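Garra paralela Dorix 6: o que achámos depois de a montar no braço branco

20 de novembro de 2020, por Vibeke Frandsen

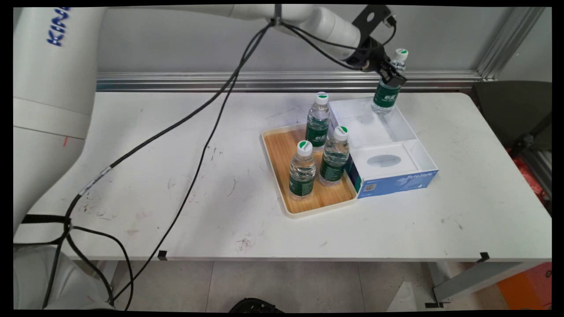
A Dorix 6 é uma garra elétrica de dois dedos para braços colaborativos leves, e foi a que mais nos surpreendeu entre as 3 que experimentámos na bancada da Pavden. Fecha com suavidade, deixa regular a força em 16 níveis e aguenta um dia inteiro de repetições sem pedir atenção. Para a pôr à prova escolhemos garrafas de água de plástico, que cedem mal se aperta demais e escorregam mal se aperta de menos. O tabuleiro de madeira com rebordo claro fica no centro da mesa e a caixa de acrílico aberta encostada a ele, de modo que o percurso da garrafa suspensa na garra é curto e quase todo o tempo de ciclo vai para a preensão e a largada, justamente o que queríamos medir!

Na nossa série mais longa fizemos mais de 117 transferências com o nível de força 6. O Bogumił Zawadzka, que vinha da Pollock e estava habituado a afinar tudo à mão, deixou os valores de fábrica e só mexeu na velocidade de abertura (um pouco mais lenta, para a garrafa pousar direita).

Em comparação com as outras duas:

- A Pollock P2 é mais rápida a fechar, mas só tem três níveis de força, e o do meio já deforma o plástico fino.
- A Brimham de ventosa é ótima em caixas de cartão e fraca em superfícies curvas. Para garrafas, não a recomendamos.
- A Dorix é a mais pesada do grupo. Em braços pequenos convém refazer o cálculo da carga útil antes de encomendar.

O que vem na caixa: garra, flange adaptador, cabo de alimentação e dados, dois pares de dedos (lisos e com borracha). Os de borracha são os nossos preferidos para plástico e vidro.

Um conselho de montagem: deixem folga no cabo junto ao pulso e prendam-no ao longo do braço, senão puxa nas rotações grandes. O suporte para câmara vende-se à parte e a versão nova chega em abril. A Hanne Skov já o pediu para a bancada dela e vamos acrescentar aqui as medidas assim que o tivermos montado.

Contacto: Pavden, equipamento de bancada | © 2020 Pavden | Voltar ao topo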